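Gear handling by demonstration – July progress report to Bakhtiari
Prepared by Umut Avcı, Turkberg

3 shares | 0 comments

Recording for the Juka gear task is ahead of plan. We now have 1,493 remote-controlled demonstrations on disk, of which 632 have been checked and accepted for training. Omid Khosravi is doing the checking and expects to catch up before the next report.

Each demonstration covers one part of the job. The operator drives the arm from the hand controller, picks up a gear and takes it to the carrier.
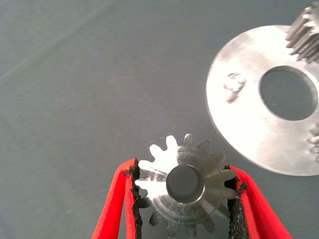
Spur gear between the gripper fingers, wrist camera view.

Most rejected recordings fail for the same reason: the operator stops to correct the angle and the pause ends up in the data. We shortened the operator shifts and the rejection rate has come down.

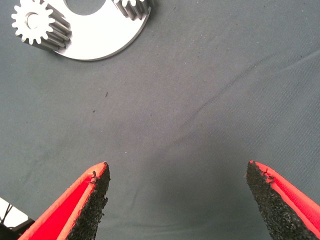
Training on the accepted set started this month with the Buvex software. The first model reaches for the gear reliably but closes too early when the part is near the carrier. We plan to record 300 more demonstrations of the final approach only – no other change to the task is needed.
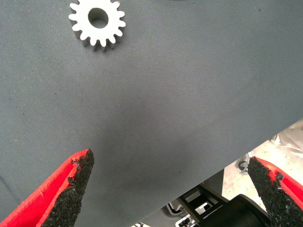

Gripper open, with a white gear on the gray cloth.

Spending is within budget. We ask for the arm lease to be extended by 6 weeks to cover the extra recording and a second round of training.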